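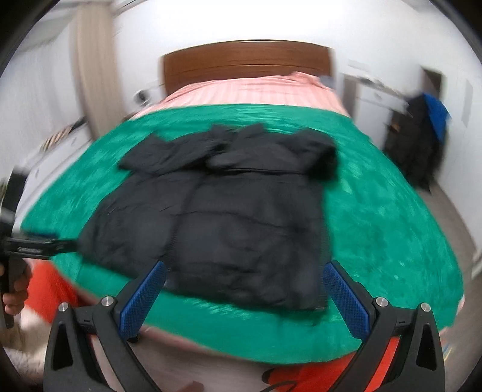

Two hand-held grippers and a black puffer jacket, spread out flat.

The trainer I met works for Vokon, a small company which teaches robots to do housework. She prefers that I don't print her name. Her job, as she explains it, is to fold clothes all day with tools instead of fingers.

"At first my friends thought it was a joke," she says. "Then they tried it, and they could not even close a sleeve."

Vokon began with remote control. The operator sat at a desk in the Vaslow office, moved two handles, and the arms in the next room followed. She did this for 7 months. The delay was small, she tells me, but with soft things it was enough to make her nervous. "You pull, and the cloth moves a moment later. So you pull again, and now it is too much."

Now she holds the grippers herself. The movement is recorded directly from her hands, and the robot learns from that. I asked if this is easier.

"For the arms, yes. For the back, no." She laughs. "A bed is low. After 40 folds I feel it. But I can go to real bedrooms, and no robot must travel with me."

A puffer jacket is, in her opinion, the worst item. A shirt stays where you put it. The jacket is full of air -- you fold one side and the other side rises. She starts with the sleeves, then brings the sides to the zipper, and only at the end she folds the bottom up. The hood she leaves for last, or she tucks it under if the jacket is big.

"You must press slowly, so the air goes out. If I hurry, the robot will also hurry. It copies my bad mood, this is what we say in the team."

Does she keep the mistakes? Some of them, she answers. When a sleeve slips and she picks it up again, this is a useful recording. When she drops the whole jacket on the floor, she deletes it and takes up to three minutes of rest.

Next month the team begins with fitted sheets. I asked how she folds them at home.

"I don't," she says. "I put them in the closet like a ball."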